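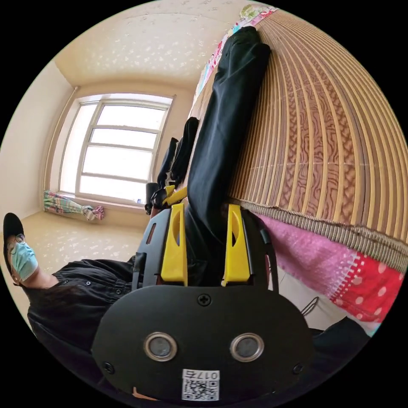 点鼻薬をやめて281日目の鼻で、パンの匂いを嗅ぐ

「まず嗅いでください、話はそれからです」と言って、マルヤッタ・ヘイスカネンさんは紙袋の口をこちらに向けた。中身はトゥルネンのカルダモンパン。アノタウの駅から坂を上がったところにあるパン屋で、彼女は朝の散歩の帰りに寄ってきたのだという。私が鼻を近づけて「いい匂いですね」と言うと、彼女は自分でも袋に顔をつっこみ、目を閉じて、ゆっくり息を吸った。

「ね。これがね、わからなかったんですよ。何年も!」

マルヤッタさんは47歳。町の小さな印刷所で校正の仕事をしていて、夜は合唱団でアルトを歌っている。鼻づまり用の市販の点鼻薬を、一日に何度も、休みなく使い続けていた時期が11年ある。最後に使ってから、取材の日でちょうど281日目。日数は台所のカレンダーの裏に鉛筆で書いてあって、訪ねた日の朝も書き足したばかりだった。

血管を縮めて鼻の通りをよくするタイプの点鼻薬は、短いあいだ使う分にはとても頼りになる。けれど長く使い続けると、薬が切れたときに前よりひどく詰まるようになり、それを抜けるためにまた使う、という輪に入りこんでしまうことがある。薬剤性鼻炎と呼ばれるものだ。私はこの言葉を知ってはいたけれど、その輪の中に暮らしていた人の話をじっくり聞くのは初めてで、正直に言うと、予定していた時間を大幅に超えて居座ってしまった。

最初の一本は風邪だった

「始まりはつまらないですよ。風邪です。ただの風邪」

下の子が保育園に通いはじめた冬、家族が順番に熱を出した。マルヤッタさんの番が来たとき、ちょうど合唱団の演奏会が重なっていた。薬局で買ったのがクロッラー(Cloller)という点鼻薬だった。

「効きました。もう、びっくりするくらい。しゅっとやって、上着のボタンをとめ終わるころには通ってる。演奏会では歌えたし、夜は眠れたし、なんていいものがあるんだろうって、本気で感動したんです。だから薬の悪口を言うつもりはありません。あの晩は助けてもらったと今でも思ってます」

風邪は治った。でも鼻は治らなかった。少なくとも本人はそう受け取った。

「まだ詰まってるな、長引くなあ、と。それで寝る前だけ使う。そのうち朝も使う。春になったから花粉かな、と思って使う。夏になっても詰まっているから、私はもともと鼻の弱い人なんだ、と考えるようになる。理由はいくらでも見つかるんですよ、あれは不思議です」

箱に入っている説明書は読まなかったのか、と聞くと、彼女は大きな声で笑った。

「校正者ですよ、私。読みました。何日以上続けて使うなって、ちゃんと書いてあった。しかも一か所、読点の位置がおかしいことまで気がついた。それで、箱を捨てたんです。中の瓶だけ持ち歩くようになりました」

瓶のある場所の地図

話を聞いていて私がいちばん引きこまれたのは、瓶の置き場所のことだった。

枕もと。洗面所の棚。仕事用の鞄の内ポケット。冬のコートの右側。車の小物入れ。合唱の楽譜ばさみには小さな袋を縫いつけて、そこに一本。夏の小屋にも置いてあったが、凍ったら困ると思って秋には必ず持ち帰った。

「どこに鍵を置いたかはしょっちゅう忘れるのに、瓶の場所は全部言えました。残りがどのくらいかも、振れば音でわかる。いま思うと、あれは相当な頭の容量を使っていましたね」

切らしてしまった夜のことも話してくれた。家族で湖のほうへ泊まりに行って、夜の11時すぎに、持ってきたはずの瓶が空だと気づいた。いちばん近い薬局はもう閉まっている。夫のエーロさんに「忘れ物をした」とだけ言って、車で隣の町まで出た。

「夜遅くまで開いている薬局を見つけて、駐車場で箱を破って、車の中で使って、鼻が通るのを待つあいだ、ラジオを聴いていました。よく覚えてるんですけど、アコーディオンの曲でね。それで、通った瞬間に泣けてきた。うれしいのか情けないのか、わからないんです。そこで初めて、これは鼻の病気の話とは別のことになっている、と思いました」

それでも、すぐにはやめなかった。そこから2年かかった。

「みんなそこを飛ばして話すでしょう。気がついた、だからやめた、って。私は気がついて、それから2年使いました。気がついたまま使うのは、気がつかないで使うよりずっと疲れます」

家計簿の数字

エーロさんはこの日、庭で自転車のタイヤを直していて、途中で手を拭きながら台所に入ってきた。コーヒーを注ぎ、立ったまま少しだけ話に加わってくれた。

「私は知りませんでした。いや、知っていたのかな。いつも鼻をしゅっとやっている人だとは思っていた。でも、眼鏡をかけている人に、どうして眼鏡をかけているのとは聞かないでしょう」

気づいたきっかけは、家計簿だったという。エーロさんは領収書をためておいて年に一度まとめるのが好きで、その年は薬局の分だけを別に足してみた。クロッラーだけで295ユーロあった。

「壊れているのは電卓のほうだと思ったよ」とエーロさん。

「私は、その金額のほかに現金で買った分があるのを知っていたから、黙ってました」とマルヤッタさん。

「それは今初めて聞いた」

「そう? 言わなかったっけ」

二人がしばらく顔を見合わせて、それからエーロさんがふき出して、また庭に戻っていった。責めるような空気はまるでない。マルヤッタさんによれば、家計簿の晩もだいたいこんな調子で、怒られなかったのがかえってこたえたそうだ。翌朝、彼女はいつも行く薬局ではないほうの薬局へ行った。

カウンターでの4分間

そこで会ったのが薬剤師のセイヤ・ハロネンさんである。ハロネンさんには後日、電話で話を聞くことができた。

「棚からクロッラーを2本持ってこられたので、いつも通り、どのくらいお使いですか、と聞いたんです。たいていの方は、数日です、とおっしゃる。マルヤッタさんは、11年です、と言いました。声が小さくて、聞き返してしまいました。申し訳なかったと思います」

ハロネンさんは驚いた顔をしないようにした、と言う。けれどマルヤッタさんの記憶では、しっかり驚いていたらしい。

「目がね、こうなってましたよ」と両手で丸をつくって見せる。「でも、そのあとがよかった。よくあることなんですよ、って言ってくれたんです。ここのカウンターだけで何人も知っていますよ、って。もう、それを聞いただけで肩が落ちました。私は世界で私だけがこんな馬鹿なことをしていると思っていたんです」

ハロネンさんは2本のうち1本を棚に戻し、1本は売ってくれた。全部取り上げなかったのはなぜか。

「今夜の分がない、となったら、その方は別のお店に行きます。それは止められません。それより、耳鼻咽喉科で一度鼻の中を見てもらってください、とお願いして、電話番号を紙に書いて、箱と一緒に袋に入れました。話していたのは4分くらいじゃないでしょうか。後ろにお客さんが並んでいましたから」

マルヤッタさんはその紙をまだ持っている。冷蔵庫に磁石でとめてあって、角が丸くなっていた。

片方ずつ

耳鼻咽喉科医のオンニ・フットゥネンさんは、鼻の中を見て、曲がりやポリープなど、ほかの原因がないことを確かめたうえで、やめ方の相談をした。一度に全部やめる人もいるし、別の種類の点鼻薬を処方して、そのあいだに離れていく人もいる。マルヤッタさんの場合は、医師の処方した薬を使いながら、まず右の鼻だけクロッラーをやめ、左はそのまま使ってよいことになった。

「片方ずつって聞いたとき、私、診察室で立ち上がりそうになりました。そんな手があるのか、と! だって、怖いのは両方詰まって眠れないことなんですよ。片方は必ず通ってるって言われたら、それならできるかもしれない、と思うじゃないですか」

フットゥネンさんにも短く話を聞いた。診察の合間の電話で、後ろでずっと誰かがくしゃみをしていた。

「どの方法が合うかは人によります。ですから、記事を読んで同じ通りになさるのではなく、まず診てもらってください。高血圧や心臓の病気のある方、お子さんや妊娠中の方はなおさらです。それと、恥ずかしいと思わずに本当の量を言っていただきたい。少なめに言われると、こちらも見当を外します」

マルヤッタさんは量を少なめに言ったのか。

「最初の診察では半分に言いました。2回目で白状しました。先生は、はい、と言って書き直しただけでした」

右の鼻の夜

右だけやめた最初の晩は、7月だった。日が長くて、カーテンの隙間がいつまでも明るい。

「もう、見事に詰まりました。右だけコンクリートを流したみたい。それでね、左が通っているから眠れるだろうって思うでしょう。ところが右のことしか考えられないの。体の中で右の鼻だけが巨大になったような気がして」

枕を二つ重ねて頭を高くした。生理食塩水で鼻を洗った。エーロさんが起きてきて、何も聞かずに濡らしたタオルを椅子にかけてくれた。眠れないまま横になっていたのは、時計で見るとほぼ30分だったそうだ。

「一晩じゅう起きていたと思っていたんです。朝、エーロに、一睡もしなかったって言ったら、いびきかいてたよって。腹が立ってね! でも、その通りだったんですよ。私は眠っていたんです、点鼻薬なしの右の鼻で」

つらさの中心は、思っていたのとは違う場所にあった。詰まること自体より、手が勝手に動くのが困った。信号待ちで右手がコートの内側に入る。校正紙を一枚めくるたびに引き出しを開ける。

「手が覚えてるんです。だから手に別のことをさせました。小さい瓶に、ただの食塩水のスプレーを入れて、同じ場所に置いたんです。しゅっとやる動作は残しておいて、中身だけ変える。ずるいでしょう。でも先生に聞いたら、いいと思いますよって」

4日目か5日目の夕方、じゃがいもの皮をむいているときに、右の鼻がひとりでに通った。

「ぷつっ、て音がした気がしました。そこに土の匂いがしたんです。じゃがいもの、皮の、泥の匂い。私、むきかけのを持ったまま廊下に出て、エーロに、嗅いで、嗅いでって。あの人は普通に嗅いで、じゃがいもだね、と言いました。そりゃそうよね。でも私にはものすごいことだったの」

この話をするときのマルヤッタさんは、椅子の上で体が跳ねている。聞いているこちらまで台所のじゃがいもを嗅ぎたくなってくる。

左の鼻、そして一度の後戻り

左は、右がすっかり落ち着いてから始めた。こちらのほうが楽だった、と言いたいところだが、そうでもなかったらしい。

「右が成功したもんだから、いい気になってたんです。左なんか簡単だって。それで、まだ夜が怪しいときに合唱の合宿に行って、同じ部屋の人がたまたまクロッラーを持っていて。机の上に出てるんですよ、普通に。2時ごろでした。借りました。黙って」

翌朝、その人にあやまった。それから指揮者のアールネ・ペルコネンさんにも、なぜか、全部話してしまった。発声練習の前の、まだ誰もいない体育館でのことだ。

「アールネは、ふうん、と言って、それから、じゃあ今日は鼻が通ってるうちにハミングからやろうか、って。それだけ。ありがたかったですねえ。大ごとにされたら、たぶん私、午後にはもう薬局にいましたよ」

フットゥネンさんにも連絡をとり、一度使ったからといって最初に戻るわけではないと言われた。数え方だけは自分で決めた。合宿の翌日を一日目にして、そこからカレンダーの裏に書きはじめた。それが281になった。

「厳しすぎるって言う人もいます。右の鼻はもっと長いわけだから。でも私は、書く仕事の人間なので、紙の上はきっちりしておきたいの」

タッロヌスの集まり

もう一つ、どうしても書いておきたいのがタッロヌス(Tallonus)のことだ。薬局で買える薬をやめにくくなった人たちが月に一度集まる会で、図書館の2階の部屋を借りている。頭痛薬の人もいれば、下剤の人も、眠気ざましの錠剤の人もいる。マルヤッタさんは左の鼻にとりかかる少し前にポスターを見つけた。

「入るまでに図書館の本棚を三周しました。園芸の棚のところを。おかげで堆肥の本を借りて帰りましたよ。でも、入ってみたら、みんながよく笑うんです。瓶の置き場所の話をしたら、向かいに座っていた人が、私は米びつの中です、って。米びつ!」

会には決まった進め方がなく、話したくない人は黙ってお茶を飲んでいてよい。医療の助言はしないことになっていて、薬の減らし方の話になりそうになると、誰かが必ず「それは先生か薬剤師さんにね」と言う。頭痛薬や睡眠の薬のなかには、急にやめると危ないものもあるからだ。マルヤッタさんはそのあたりの線の引き方が気に入っているという。

「あそこで私がもらったのは、やり方じゃなくて、言葉かな。切れるのが怖い、っていう一言を、声に出して言えるようになった。家でも言えるようになりました。エーロ、いま怖いのって。そうするとあの人は、じゃあ散歩に行くか、って靴を履くんです。夜中でも。真冬でも履きましたよ」

匂いのある暮らし

いまはどうですか、と聞くと、彼女は少し考えた。

「詰まる日はあります。普通の人と同じように詰まる。寒いところから暖かいところに入ると鼻水が出るし、風邪もひきました。2月の風邪はきつかった。だってあれは、全部の始まりと同じ状況ですからね。ハロネンさんに電話したら、蒸しタオルと食塩水で様子を見て、ひどければ先生に、と。何日か口で息をして、治りました。風邪って治るんだ、と思いました」

歌はどうか。これには即答だった。

「低い音が前より響くんです! 隣の人に言われたから間違いない。前は歌の途中で詰まってくるのが怖くて、休符を全部、鼻の確認に使っていました。いまは休符で休んでる。アールネには、君は休符がうまくなったって言われました。褒め言葉なのかどうか」

匂いのほうは、いいことばかりでもないらしい。息子さんの運動靴、冷蔵庫の奥のチーズ、仕事場の古いインク。印刷所に勤めて長いのに、インクがあんなに匂うとは知らなかったそうで、最初の週は窓を開けてまわって同僚に寒がられた。

「でもね、エーロの首のうしろの匂いっていうのがあって。これは書いてもいいのかしら、書いてもいいわ。結婚したころはわかっていたはずなのに、すっかり忘れていたの。あ、この人こういう匂いだった、って。あれは、じゃがいもの次くらいにうれしかった」

庭の本人には聞こえていなかったようで、空気入れの音が続いていた。

楽譜ばさみに縫いつけた小さな袋は、まだ外していない。見せてもらうと、中には鉛筆の短いのと、のど飴が一つ入っていた。糸をほどこうかと思ったこともあるけれど、ちょうど鉛筆の入る大きさなので残してあるそうだ。

帰りぎわ、いま点鼻薬の輪の中にいる人に何か伝えるとしたら、と尋ねた。マルヤッタさんは玄関で靴べらを持ったまま、しばらく黙っていた。

「薬局で、本当の年数を言ってみて、かなあ。言うのに10秒もかからないの。私は11年と10秒かかりましたけどね。あ、それから、パン、持って帰ってください。まだ残ってるから」

袋はありがたくいただいた。駅までの坂を下りるあいだに二つ食べてしまい、家に着いたときには、紙袋にカルダモンの匂いだけが残っていた。

※点鼻薬を含む市販薬の使い方や減らし方は、持病やほかの薬との関係で変わります。気になる方は、医師または薬剤師に相談してください。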